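Brallus Pick Planner, two seasons on: a review from the packing shed
Posted 24 Nov 2022 by Margit Björklund

I've been meaning to write this one up since July, and a few of you have been very patient in the comments, so put the kettle on because I do tend to go on a bit.

For those who are new, we run a small mail-order business out of Wolcombe, selling brushes, pet bits and all the odds and ends people keep under the sink. Our orders are mixed and our bins are messier than I'd like. The Pick Planner is software from Brallus that looks into a bin, chooses something to grab and tells your arm how to get there. You supply the arm and the gripper, they supply the brains and a fair amount of hand-holding. We bought ours through Prutport, who charged us $2,000 for the licence and threw in 90 days of phone support, and I got my money's worth out of that phone line, I can tell you!

Setting up was easier than I'd feared. Leif Tveit came over to help with the cabling and the calibration, and between us we had it making its first picks after 2 days (one of which was mostly cake and arguing about where the desk should go). The manual is decent, although the colour-coded diagrams are printed so small that I ended up doing them over again on butcher's paper. 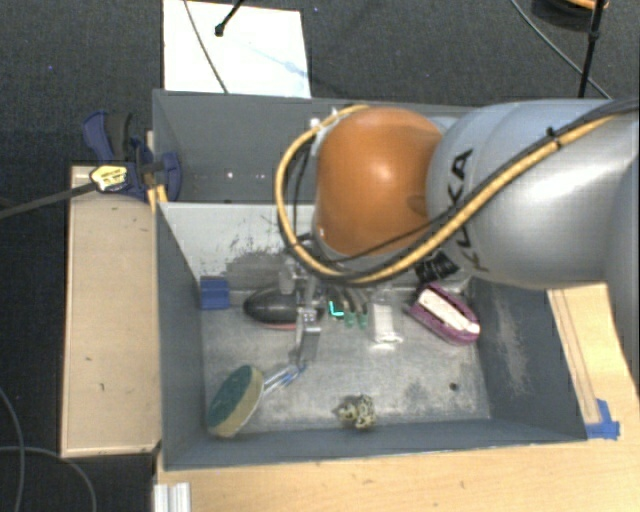 My favourite part of the whole package is the way it handles long, awkward things. Our old program aimed for the middle of whatever it saw and hoped for the best, which was fine for boxes and hopeless for anything with a head on one end. Brallus lets you mark a preferred grip area for each product, and I've spent many happy evenings doing just that. Take the scrubbing brush with the dark green face, leaning up against the side wall of the bin, and the metal finger just above its clear handle. A handle is where I'd reach for it myself, and being see-through it's the sort of thing I'd have bet against any vision system finding. Shiny stock in general is well looked after, once you've fiddled with the exposure settings.

Now for the grumbles. Corners are still its weak point, and a small item tucked hard against two walls can have it dithering for ages before it asks for help. The product library stops at 988 entries on our plan, and we're getting close enough that I've started deleting old Christmas lines. I'd also love a proper undo button. I lost a whole afternoon's grip areas by clicking the wrong thing, and I wasn't very ladylike about it.

Would I buy it again? Yes, I would, and I'd organise the product photos before starting instead of halfway through. If you only ship boxes, save your money and stick with something simpler. If your catalogue looks anything like ours, ring Prutport and ask for a trial, and have a few of your most annoying products ready on the bench when they come.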